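Tapsell cell: what to buy, what to hold
Speaker notes, February budget review
Speaker: Rafsan Pramanik

1. Scope
The request covers bench equipment only. Arm and controller are already on the asset register, so leave them out of the total. If asked about Lilon, that is next year's line.

2. Fixtures and work surface
Perforated table stays. The hole grid lets us bolt down a new fixture without drilling, and the quote for a second table from Eruvgate assumes the same hole pitch. Confirm pitch in writing before the order goes out.

Boards are a consumable. Budget 4 per bench per year. Maple is the current choice; a cheaper board is acceptable if it lies flat.

Foam blocks: cylinders, stars, cubes, prisms, hexagons. Order by shape and color, never as mixed bags. Replacement cost is $82 per set, 2 sets per bench.

Point at the rod over the board, then at the green star and cylinder sitting apart from the red, yellow and blue group. Sorting and pushing tasks share one layout, so one block order serves both.

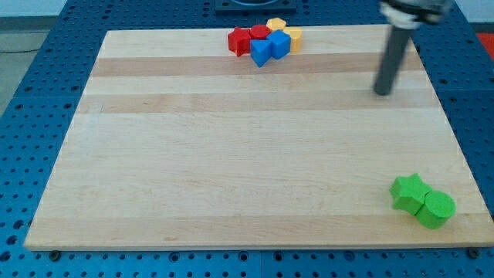 3. Tooling
Rod tools wear at the tip. Carry two spares. Price them separately from the gripper, which has its own service contract.

4. Lead times
Table is the long item. Place that order first and let the blocks follow. Lucrezia Donati has the Prudodness purchase codes; requests without a code go back to the sender.

5. Decision needed
Approve the table and first-year consumables today. Spare gripper can wait for the midyear review.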